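We use cookies to make this site work. By continuing you accept this. OK

Handling and Gripping, autumn course
Handout 6: Reading an offer for a hand-held gripper kit
Elaheh Alipour

Please read this before the seminar and bring your own notes on the Zwahlen offer. Vidar Kristiansen will lead the second hour, when we compare prices.

1. What is on offer

The kit from Zwahlen is called Puvix. It is a two-finger gripper which a person holds in the hand and moves to the object, and a camera sits on the tool and looks along the fingers. The recordings are later used to teach an arm the same movement. The offer which we received in September has three parts: the tool itself, a set of exchangeable finger pads, and the Stellex software for sorting the recordings. The price of the basic kit is 419 euros. The software is free for the first 72 days, and after this period it must be paid for each seat.

Note that the offer says "pads included" but does not say how many pairs. Such small words you should always underline and ask about.

2. Questions to put to the seller

How wide do the fingers open, measured between the pads and not between the arms?
Can a pad be changed without taking the arm off?
What is the delivery time for a spare pad? (Zwahlen writes 8 working days.)
In which format are the recordings saved, and can we open them without Stellex?
Who pays the transport if the tool must go back?

The fourth question is the most important for our department. Two years ago we bought the Winen kit, and its recordings could be opened only in the program of the seller. When the licence ended, we had the files but could not use them.

3. Choice of test objects

A seller will usually show the tool with a wooden cube. A cube has flat sides and it forgives many mistakes. For our own trial we prefer things from daily life: a bar of soap, a pear, a spoon, a folded cloth. Soap is a good teacher, for its sides are curved and the pads have only a small area to hold. If the fingers close too high or too low on the bar, it can turn between them.

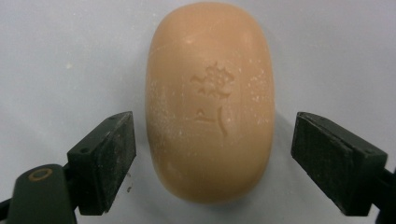
Write down the approach separately from the grip. Many students note only if the object was lifted, and then we cannot say later where the fault began. I ask you to note first the distance of each pad to the object before closing, then which pad touched first, and only after that the lift. When one pad touches much earlier, the object is pushed to the side — this is a fault of the hand and should not be counted against the tool.

Use the same table and the same lamp for both kits. A strong shadow beside the object can disturb the later sorting.

4. Homework

Compare Puvix and Winen on one page. Give the full cost for one year, including the software seats, and say which of your figures come from the offer and which you have estimated yourself. Send the page to Vidar before the next seminar.

Back to top | Contact the course office | © Handling and Gripping course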